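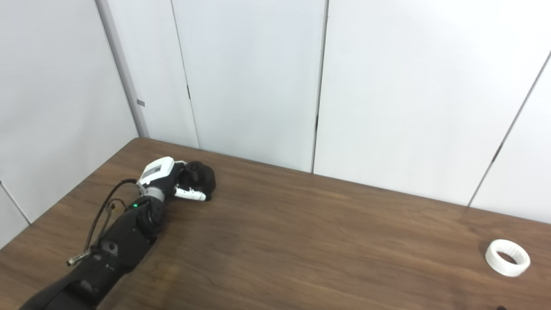 My electric company wants me on a "level pay" plan. I have had 5 letters about it since June, and the latest came with a refrigerator magnet, so somebody over there has a budget for this.

The pitch goes like so. You pay the same amount every month, no nasty surprises in August, and once a year they "true up" the account. Peace of mind gets mentioned twice on the front page. What the front page doesn't mention is how they pick the amount. I had to call. The woman on the phone was perfectly nice and told me it would be $261 a month, based on my "usage profile."

I asked what was in the profile. She said it was my usage.

So I got out the old bills, which I keep in a shoebox like my mother did, and added up the last twelve. The total was $2,185. Now multiply 261 by twelve and see what you get. I'll wait. It's $3,132, and the difference would sit with the power company until true-up month, earning me nothing.

"But you get it back," says my neighbor Atif Dhanial, who signed up two winters ago and likes it. Sure. As a credit on next year's bills, unless you request a check in writing. He had never requested one. He also couldn't tell me what he pays for power, only what he pays the power company, and those are two separate numbers once you're on the plan.

That's my real gripe. When my bill jumped one spring I noticed, went poking around, and found the water heater running far hotter than anyone needs. On a flat payment I'd have sailed right past it.

My sister-in-law Halina Sikora thinks I'm being a crank. Her argument is that a person on a tight paycheck needs to know what's going out each month, and I'll grant her that one. If a big August bill would mean skipping something else, take the plan, but make them show you the math first and ask for it by email.

I'm staying on the regular bill. The magnet is holding up a pizza coupon.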